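From: Remo Benedetti
To: Udasgate discussion list
Subject: Re: Land value tax and the September paper

On Saturday, Harriet wrote:

> I've read the draft and I still can't see why we would tax someone more
> because the land under their house went up in price. They haven't sold it.
> They haven't got the money. A tax on income at least falls on people who
> have had an income. This looks to me like a wealth tax with a nicer name,
> and I don't think a group that says it believes in limited government
> should be putting it forward.
>
> Also, who does the valuing? If the answer is "the council" then I have
> seen enough of their arithmetic already.

Harriet, thanks for this. I'll take the two points in order, then say something about the draft itself, as a few people have written to me off list about section 5.

On the first point, I agree that a tax on a gain you haven't turned into cash is awkward. I don't agree that it makes this a wealth tax in the usual sense. A wealth tax falls on everything you own, including things you made or paid someone to make. Build an extension and your wealth goes up, so you pay more. Under a land value tax you could build the extension, put in a new roof and convert the loft, and the bill would stay the same. The charge is on the site as if it were bare. If the site is worth more this year than last, that is mostly down to what other people have done near it: a station, a decent school, a row of shops that reopened.

That was the old liberal case for it, and I think it still holds. If we must have some taxes, and everyone on this list apart from two or three accepts that we must, the sensible thing is to pick the ones that do least to discourage work and building. You can't move land abroad and you can't make less of it because the rate went up. Income tax fails on both counts. So do business rates, which charge a shopkeeper for improving the shop.

The cash problem is real for a retired couple in a house that has trebled in value. The draft lets them defer the charge against the eventual sale, with interest. I know some members dislike that, and say it is a death duty by the back door. My own view is that it's a loan, and they can decline it. I would be happy to see the interest rate written into the paper instead of left to be set later.

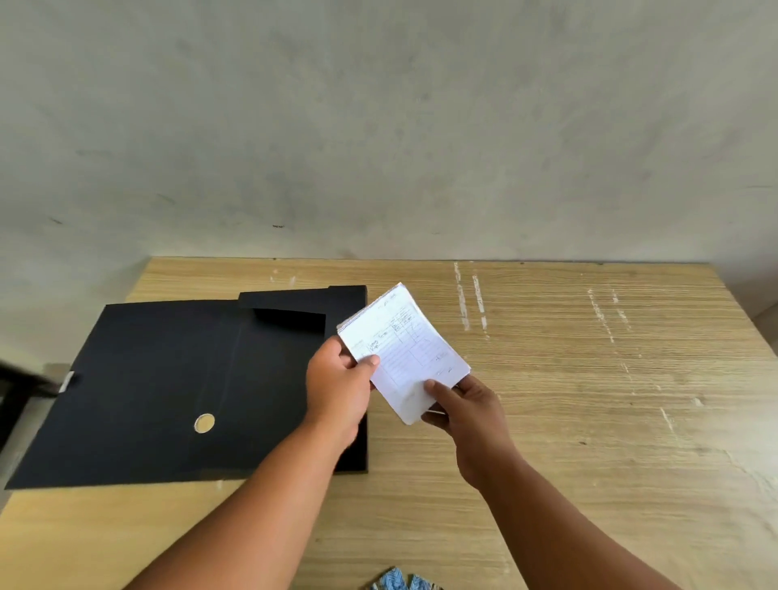

Judith wrote back to say that deferral was the part she minded least, and that her trouble was with trust. Every new tax she could remember had come in as a replacement for an old one, and within a few years people were paying both. She wanted the paper to say plainly which tax goes, and when, and she would vote against it if it didn't.

I think she's right about that and I've no good answer to it yet. The draft says the new charge would "over time allow reductions in" council tax and business rates. That wording is mine and it's too weak. Sironwood's version, which some of you will have seen, has the old taxes repealed in the same Act, with a fixed changeover of 5 years. I had thought that too rigid. Having read Judith's note twice I now think rigid is what we want. If a government can't say on day one what it is giving up, we should assume it's giving up nothing.

On Harriet's second point, the valuing. It wouldn't be the council. The paper proposes a separate valuation roll, open to anyone, with each site's figure printed next to its neighbours'. Errors show up quickly when you can see that your plot is down at twice the figure for the identical plot next door. Vornix did a trial roll for the Udasgate wards last year, 2,192 sites in all, using sale prices and planning records that were already public. They had 7 objections that they couldn't settle by letter. I wouldn't build a national policy on one trial in one town — and it cost nobody a penny, so people had little reason to object — but it does suggest the job can be done without an army of inspectors.

A few smaller things on the draft:

Section 2 spends a page on the history. I'd cut it by half.

Section 3 uses "unearned" throughout. Two people have told me it reads as though we think homeowners are doing something wrong. I'll change it to "site value" wherever the sense allows.

Section 5, on farmland. The present text exempts it altogether. Several of you think that opens a hole big enough to drive a combine through, with every developer keeping three sheep on his plot until the permission comes. The other way is to tax it on its value as farmland, which is low, and have the figure jump when planning permission is granted. I prefer the second and will redraft it that way unless someone objects strongly.

Please send any wording you want considered as plain text in the body of the message. I can't open half the attachments I get sent. Comments on sections 1 and 4 are welcome too, although I'd hoped those were settled.

Judith, if you would write two or three sentences on the repeal question, in the terms you'd be willing to vote for, I'll put them in as they stand.

Remo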